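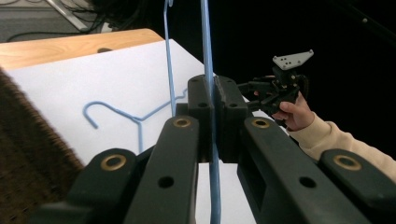 Right, a few of you asked how the eyelid thing went, so I'm going to do it as a thread and then stop going on about it. Upper lids only, both eyes, local anaesthetic, home the same afternoon.

I'd been thinking about it since my mid-thirties. My mum has the same lids and by fifty hers were sitting on her lashes. Mine weren't that bad but I was holding my eyebrows up all day without noticing and getting a headache by teatime.

I had two consultations. The first was at Prakano, very shiny, and they wanted to talk about my brows, my cheeks and my chin before we'd got anywhere near my eyes. Came out with a quote for things I hadn't asked about. No thanks.

The second was with Selina Riedl at the Howlader clinic. She sat me in front of a mirror, pinched the skin with little tweezers and said she'd take less than I was expecting. If you take too much you can't shut your eyes properly, and that did focus the mind.

She also made me do a visual field test first, where you click a button when you see a dot. I missed loads at the top. Then they taped my lids up and I did it again and it was SO much better, I nearly cried in a very small dark room.

Cost, as people always want to know and never like to ask: I'm not putting the full figure on here but the consultation was £70 and came off the final bill. DM me for the rest.

The op was on a Thursday at half eight in the morning. The injections sting like mad for a few seconds each – I won't pretend otherwise – and after that it's just tugging. You can hear snipping. Ask for the radio on!

Took 57 minutes for both sides. I know that because there was a clock on the wall and I was staring at it beforehand and again the second they let me sit up.

Days one to three I looked like I'd lost a fight. Swollen, purple, a bit weepy. I slept propped up on four pillows and did cold compresses on and off, and lived on audiobooks because reading made my eyes water.

Stitches out on day six. Felt like someone plucking a very deep eyebrow hair. Fine though.

The left one has healed quicker than the right and there's still a little firm bit at the outer corner. Selina says to massage it and give it till August before I start fretting. I am fretting slightly.

No eye make-up for two weeks, no contact lenses for a bit longer, no gym (what a shame).

Would I do it again? Yes. My eyes still look like mine, I can see the top of the telly, and I haven't had a teatime headache in ages.

Someone's just asked about lower lids. That's a different op with a different recovery and I haven't had it, so please ask a surgeon and not me x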